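Ticket: Table clearing set, episodes rejected at import
Project: Huloder
Opened by: Darlene Arsenault
Assigned to: Bohdan Shevchuk
Status: Open, waiting on requester

Hi Bohdan, and thank you again for sorting out the login trouble so quickly, it saved my whole morning.

I have a new one for you, I'm afraid. We uploaded the October batch from the round table, 1,492 episodes in all, and the importer turned away 25 of them with "gripper width missing." I went through the rejected ones over lunch and they play back fine from start to finish. The fingers open and close just as you'd expect, so my first thought was that the width track is being recorded and then lost somewhere between the gripper and the Pliltbridge server.

What I've tried so far: I re-exported one rejected episode by itself (same error), restarted the import service (same error), and ran the width calibration again on both grippers before recording a fresh handful. Those new ones went through without a murmur, which cheered me up until I remembered that most of the old ones did too.

Two stills from the batch, so you know which task I'm talking about:

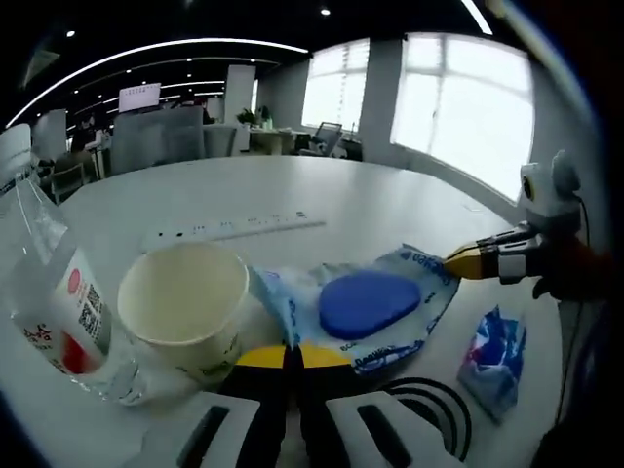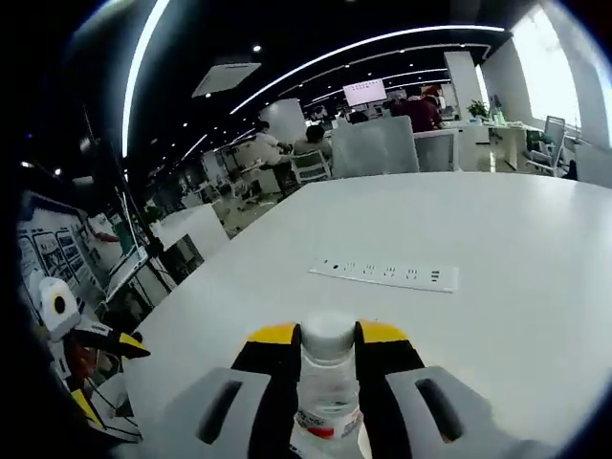

The bottle grasps matter most to us, as the training run is short on clear plastic and I'd hate to lose any. If the width can be worked out again from the video, I'm happy to wait for it - Ebere thought the finger tips might be enough to go on, but I told him I'd ask you before we got our hopes up.

Bohdan Shevchuk: Thanks, Darlene, this is plenty to start with. I opened 12 of the rejected files and the width values are all there, but their clock begins before the video does, and the importer throws the whole track out when that happens. The error message is misleading and I'll get it reworded. Please don't delete or re-record anything yet. Could you send me the session log for each gripper, and let me know if either one was switched on well before its camera? I'll try shifting the clock on 2 of the bottle episodes tonight and post the result in this ticket.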